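Home > Kitchen & Dining > Dishes and Tableware
Tags: plates, restaurant ware, cleaning, storage, secondhand

Teal rim plates that say HAO SHI HAO WEI – everyday use, and should I keep them in plastic?

Posted by bukhari_kitchen, Apr 11, 2018
6 comments

I was given a box of plates by a cousin who closed a small lunch place called Ondwood. They are white in the middle with a wide dark teal band, and there is white lettering on the band in capitals, plus little panels with red Chinese characters. Each one was in its own clear plastic bag when I got the box. I have taken a few out to look at them. 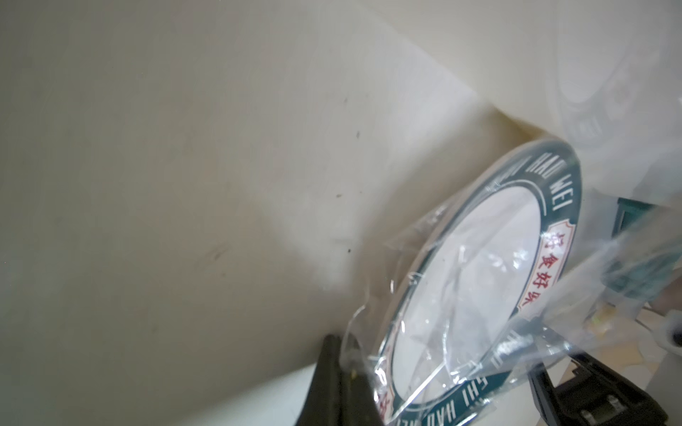
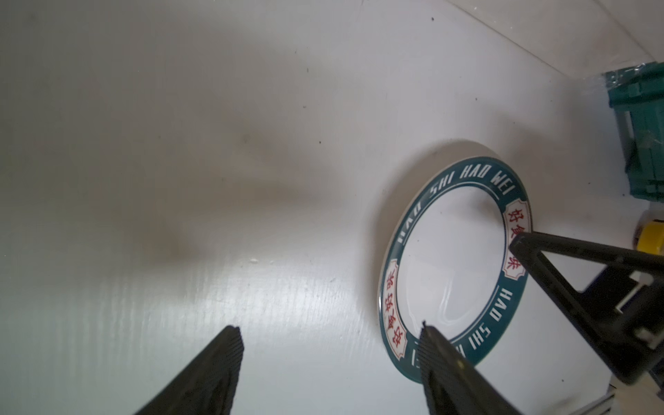

The teal-rim plates: first one bagged, second one out of the bag.

I don't read Chinese, so first I would like to know what the words mean. I'd also like to use these for regular meals. My questions are whether the printing on the rim will hold up in a dishwasher, whether I can microwave them, and whether the ones I'm not using should stay in the bags. The cupboard they would go in is over the stove side of the kitchen and gets a bit warm. There is no instruction sheet in the box. My cousin always washed them by hand but says that was only because the dishwasher at Ondwood was broken half the time.

Share | Save | 2 people are following this

Tanveer Kiani
9 found this helpful

The capital letters are the sounds of the Chinese words written out in our alphabet. "Hao" is good, "shi" is food, and "wei" is flavor or taste. So "hao shi hao wei" comes out as something like "good food, good flavor." The red characters on the panel in your first picture say the same thing, 好食好味. It is a general cheerful phrase and you could see it on a menu or a sign.

On washing, the question is whether the color is under the glaze or on top of it. Take one plate and run a clean fingertip from the white center across the band and over the letters. If it all feels like one smooth surface, the color may be under the glaze, and that kind usually holds up well. If you can feel an edge where the letters or the red lines start, it is probably printed on top, and I would wash by hand. Red is often the first color to go on printed dishes. The finger check is not perfect, so if you want to be careful, put one plate through the dishwasher for a few weeks and keep another one aside to compare. Stand them so they don't knock together.

For the microwave, look at the back for a mark. If there is nothing there, you can put the empty plate in with a separate microwave-safe cup of water and run it for one minute. If the plate comes out cool and the water is warm, the plate is not soaking up much heat. If the plate is hot, don't use it in there. Skip the test completely if you find any metallic trim, front or back. Also note this only tells you about heating. It says nothing about what is in the glaze. With plates that have no paperwork, some people buy a lead test kit, but the home ones are not very reliable, and a lab is the better choice if you are worried.

I would take the bags off. Thin plastic can stick to a glazed surface in a warm cupboard, and if a plate was put away a little damp it will stay that way and smell. Wash and dry them, then stack with a paper towel or a coffee filter between each one. Don't go too high with the stack. I had a shelf bracket give out in September under a pile of plates and bowls, and it was a cheap shelf, but still.

wanico_mom
2 found this helpful

Just use them. We had restaurant plates for years and they went in the dishwasher every night. One chipped and we threw it out. They're made to get knocked around.

Keep a couple in the bags if you want spares for company.

sketavura
6 found this helpful

I agree with most of what Tanveer said about storage. One thing to add – look for a gray mark in the white part once you start using them. That is normally metal from forks and knives and not a crack. A paste of baking soda and water takes off light ones. For the stubborn ones I use a powdered cleanser made for dishes, on a wet sponge, and I stay off the printed band.

If the bags left a film or a tacky spot, warm water and dish soap first. If that doesn't do it, rub a little cooking oil on it, wait a few minutes and wash again. Don't scrape with a blade.

I can't help with the microwave part, we don't own one.

Share this page | Report a problem | Follow this topic

Related in Dishes and Tableware
How to get gray fork marks off white plates
Felt or paper between stacked plates?
Is crazing in old glaze safe to eat from?
Packing 100 dinner plates for a move
Matching a discontinued rim color
Best shelf height for heavy dishes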